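Speaker notes: "Slow down before you grab: what a tea towel taught our planner"
Jendham meetup, April. Talk slot is 25 minutes, questions after. Keep water within reach.

Slide 1. Title and hello

Good evening, and thank you for coming out, especially those of you who have been on a train since lunch. Say who I am: I look after the planning and tooling side of Tuncer, which is the software we use to run our kitchen manipulation work at Clurnevmont. Mention Necati Tekin, who wrote most of the perception code and who would be giving half of this talk if he hadn't double-booked himself. Anything clever about point clouds tonight came from him, and anything muddled about point clouds came from me trying to remember what he told me on the phone on Sunday.

Ask for a show of hands: who has had a robot pick up something rigid? Who has had one pick up something floppy? (Last time I did this the second group was about a quarter of the first, and they all looked tired.)

Slide 2. What we wanted

Go gently here, the audience is mixed. Some people write controllers for a living and some have come along with a friend.

The job sounds tiny. There is a toy kitchen counter with toy food on it and a cloth or two, and the arm has to clear the cloth away without sending the sweetcorn on to the floor. You or I would do it while talking to somebody in the next room. For the software it is three jobs wearing one coat: find the cloth, decide where to pinch it, and then move in a way that still makes sense once the cloth has changed shape, which it does the moment you touch it.

Pause on that last bit, because the rest of the talk hangs off it. With a block, the thing you planned for is the thing you end up holding. With a towel, your model is out of date as soon as the fingers close.

Slide 3. The first version, and why I was so fond of it

Be honest that I loved this design. It was a straight pipeline. Perception gave us a mask, the mask gave us a highest point, the planner made a path to that point and a path away from it, and the controller followed both. Each stage had its own tests and its own tidy log. I drew it on a whiteboard and photographed the whiteboard, I was that pleased with it.

The trouble was that everything after the grasp was planned before the grasp. If the towel came up a bit lopsided, or was lying across something, the arm carried on with perfect confidence. Tell the story of the banana that travelled the whole way to the sink riding in a fold. The log for that run says SUCCESS in capital letters, and by its own rules it was right, as the towel did get to the sink.

Slide 4. Reading our own logs

We had 938 recorded attempts by then, and Necati and I sat down with the ones marked as failures and sorted them by hand. It took two afternoons and rather a lot of biscuits. I would recommend it to anybody, though perhaps with fewer biscuits.

Most of what we had been calling "grasp failures" were fine grasps followed by a silly lift. The fingers had cloth in them. What went wrong came in the second or so afterwards, while the fabric was still unrolling itself and the arm was already off sideways at full speed. We had been tuning the grasp for weeks. (Let them laugh, then move on.)

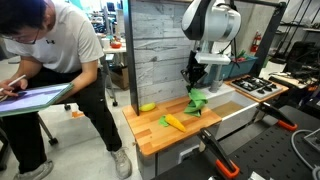 So the change we made was to cut the lift in two. The first part is short, slow and straight up, and we call it the peek. At the top of the peek the arm holds still and perception runs again, from scratch, with no memory of what it thought before. Only then does the planner get asked for the rest of the path, and it gets asked with the cloth treated as a hanging shape with a lower edge that needs clearance.

Say this slowly, people like to write it down: the planner takes the lowest point of the cloth plus a margin, and treats everything on the counter as something to clear. It is a very plain rule. We tried a proper cloth simulation as well, and it was lovely to look at, and it took longer to answer than the towel took to stop swinging.

If somebody asks about force sensing, say yes, we read the wrist force during the peek, and we use it only to catch the case where the cloth is snagged. A steady rise with no matching movement in the picture means stop and put it down again.

Slide 5. The operator screen

This is my favourite part so I must watch the clock.

Doğukan Baysal joined us to build the tablet tool, which is called Flelero. Before that we ran everything from a desktop terminal across the room, and you would start a run, walk over to look, see something odd, and walk back to stop it. With the tablet, whoever is running the session can be right beside the counter with the next step in their hands.

Doğukan's first question to me was what the person is supposed to do at the top of the peek. I said, well, nothing, the software is thinking. He said in that case it ought to show what it is thinking, as the person is standing there anyway. So now the screen puts up the new mask, the lowest point and the proposed path, and there are three choices: carry on, put it back, or correct the mask with a stylus. The stylus was his idea and I argued against it. I thought fingers would do. I was wrong, fingers are hopeless for tracing the edge of a towel, and mine particularly so.

Every correction is saved along with the camera images and the joint positions at that moment. We have 2471 of them now. They have become the most useful data we own, as each one is a spot where a person looked at what the software believed and disagreed with it.

Slide 6. What was fiddly

Try not to rush this, people always come up afterwards and say the fiddly bits were what they came for.

Timestamps. The tablet, the arm and the cameras each had their own idea of the time, and for an embarrassing while we were pairing corrections with the wrong image. Everything is stamped by one machine now, and the tablet merely sends back the number of the image it was shown.

Stopping. "Hold still" and "stop" need to be different commands. During the peek we want the arm actively holding its pose, with the gripper closed. Our early version reused the pause command, which relaxed the gripper after a timeout, and down came the towel. Two separate states, two separate buttons, and the names spelled out in full.

Green on green. A green cloth near toy salad leaves gave the segmentation a dreadful time. Necati's fix was to lean on depth for the boundary and use colour only to choose between candidates. He has a longer explanation and I have his permission to send you to him for it.

Calibration. We check it at the start of each session, with a routine that takes some 17 seconds. It used to be optional. You can guess how often it got done.

Slide 7. Where it still falls over

Two cloths, one lying on the other. The peek does notice that it has lifted more than it meant to, but the planner has no good answer beyond putting both down and trying a different pinch point, and it will happily try that until the operator loses patience. I would like a limit on retries that depends on how much changed between them. I haven't written it yet.

Also anything stretchy. The lowest point moves while you travel, and our margin assumes it won't.

And the peek costs time, there is no getting round that. For a single towel it is fine. If you had a heap of laundry you would want to skip the hold when the new mask agrees closely with the expected one, and Doğukan has a branch that does this. I am nervous about it and he is not, and we shall see who buys the coffee.

Slide 8. If you want to try it at home, or at work

Suggest starting with the logs. Look at whatever you record between "gripper closed" and "arm moving away", and if the answer is that you record nothing there, begin with that.

Then put in one look-again step, even a crude one, before you do anything about the grasp planner. Ours was about an afternoon's coding, plus the week of timestamps.

Thank Necati, thank Doğukan, thank the Jendham organisers for the sandwiches. Put the contact slide up and leave it up during questions.

Spare answers, in case it goes quiet:

Do you learn the pinch point? Partly. A small network scores candidates, and the geometric checks can veto any of them.

Does the operator have to approve every path? In data sessions, yes. In overnight testing there is no cloth on the counter at all, only blocks, so the peek screen never comes up.

Why toy food? It doesn't go off.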